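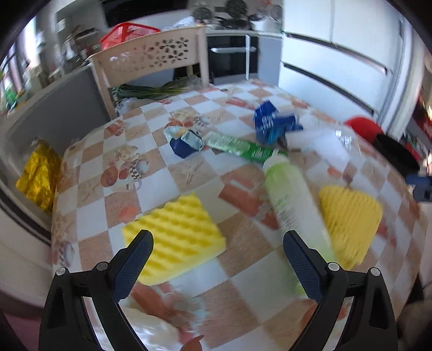 FOR IMMEDIATE RELEASE

Rolbridge Choral Society to Open Season With Handel's "Saul" at Grosstead Hall

ROLBRIDGE, September 13, 2018 - The Rolbridge Choral Society will open its season in November with a concert performance of George Frideric Handel's oratorio "Saul" at Grosstead Hall. The work will be sung in English, with continuo accompaniment on chamber organ and harpsichord. No orchestra will be used. The performance will be conducted by Efa Gwynne, music director of the society.

"Saul" was composed in 1738 and first performed in London in January 1739. The libretto, by Charles Jennens, is drawn from the First and Second Books of Samuel and covers the period from David's victory over Goliath to the deaths of Saul and Jonathan. The score is in three acts. The society will perform an edition prepared by Gwynne, with cuts in Acts I and II. Act III will be given complete. The Dead March, normally scored with trombones and timpani, will be played on the organ.

Performing time is two hours and 20 minutes, including one intermission after the first scene of Act II.

Pitch and Tuning

The performance will be given at A=415, a semitone below modern concert pitch. Both keyboard instruments will be tuned to the same unequal temperament. The organ is a five-stop continuo instrument with wooden pipes, supplied by the workshop of Trernex, which will also provide the single-manual harpsichord and on-site tuning. Tuning will take place on the afternoon of the performance and again during the intermission. The hall will be closed to the public during the afternoon session.

"The choral writing carries most of the argument in this piece, and the envy chorus that opens Act II is built over a ground bass that a small continuo group can make very clear," said Gwynne. "The reduction changes the balance in the arias. We have moved the soloists forward of the organ and placed the chorus in a single curved row with the basses at the center."

Soloists

The title role will be sung by a bass from within the society. The role of David, written in a range that has been assigned over the years to both countertenors and mezzo-sopranos, will be sung by mezzo-soprano Thandeka Rampersad, making her first appearance with the society. Rampersad sang the alto solos in Handel's "Messiah" with the Dagdag Ensemble last season. The remaining roles, including Jonathan, Michal, Merab and the Witch of Endor, will be taken by members of the chorus, who will step out of the row for their numbers and return to it.

"David has one of the plainest arias in the score, 'O Lord, whose mercies numberless,' and it is followed by a solo for harp," said Rampersad. "We will do that passage on the harpsichord with the buff stop engaged, at the tempo of the aria."

Hall and Seating

Grosstead Hall has 1,439 seats on two levels. For this performance the balcony will be closed and seating will be limited to 600 on the main floor. All seats are reserved. The closure is intended to keep the audience within the direct sound of the keyboard instruments, which will not be amplified. Seats for wheelchair users and companions are located at the ends of rows F and G and can be booked through the box office by phone or in person.

Latecomers will be admitted at the end of Act I and after the intermission only. The full English text will be printed in the program, with the cut numbers marked. Program copies are included in the ticket price.

Pre-Concert Talk

Gwynne will give a talk in the rehearsal room one hour before the performance. It will cover the sources used for the edition, the choice of temperament and the order of the numbers in Act III. Short passages will be played on the harpsichord. Admission is free to ticket holders and no booking is needed.

Tickets

Tickets go on sale Monday through the Grosstead Hall box office. Student tickets are available at half price with valid identification and are limited to two per person. Group rates apply to orders of more than five tickets. Tickets can be exchanged up to 48 hours before the performance and are not refundable.

About the Rolbridge Choral Society

The Rolbridge Choral Society is a mixed-voice chorus performing sacred and dramatic works of the 17th and 18th centuries. Auditions for tenors and basses are held before each season. Requests for scores of the performing edition, interviews and review tickets should be sent to the society's press office in Rolbridge.

###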